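Re: [Brindosden growers] Seed packets and where to put them all 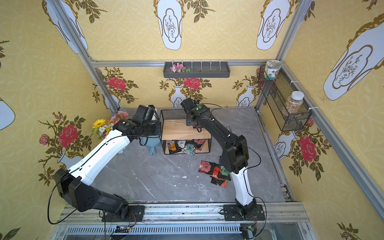

Hello all, and thanks Hermine for setting me off, I've been meaning to get to grips with my packets since March! My trouble is that I keep buying storage and then filling it with anything that comes to hand. I do like a low mesh unit with a wooden top, like the one with the packets all jumbled in the bottom there and another pile on the floor next to it, as you can see into it without pulling everything out. It only works if things stand upright, though, and packets never will on their own (mine slide about like a dropped pack of cards). So I've started putting them in old shoebox lids, beans in one and flowers in the other, and sliding those in like drawers. The top stays clear for whatever I'm sowing that evening.

I also keep my watering can well away from the paper packets now, after I soaked a whole lot of sweet peas. Lesson learnt!

Hermine Aigner wrote:
> Has anyone found a decent way of keeping packets tidy in the shed?
> I bought a Rolline box, 400 mm wide, and it was full in a week.
> I've got 730 mm of wall left under the window and would rather
> not put up another shelf.

Hermine, with 730 mm you'd fit a small unit and still have space for your boots. Measure the depth as well, mine sticks out and I bark my shins on it every time. I've got 2 spare lids if you want them, and I'll be at the plot from four most afternoons.

Eetu Hirvonen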